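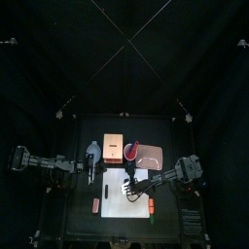 Kuvetti opens orders for its two-arm tabletop kit

Tuesday, March 22, 2022

The Kuvetti kit is now on sale from our store in Tustville. It is meant for schools and small labs which want to practice with two arms at the same table but have no room for a big cell. The price is 1470 dollars for the pair of arms, and shipping inside the country is included. One arm alone costs 808 dollars, and a second one can be added at any time.

Our small office in Flimelton used the kit for five weeks before we agreed to sell it. We liked the quiet motors and the clear manual. The setup program, called Nina, is slower than we wished, and it must be started again after each change of gripper. The maker promises a new version in July.

For practice we recommend light, everyday things: a cup, a marker, a small whiteboard. Please do not begin with glass.

Orders placed now will be sent in the same order as they are received.

Shares: 5 | Comments: 0
Contact us | © 2022 Kuvetti Store, Tustville | Back to top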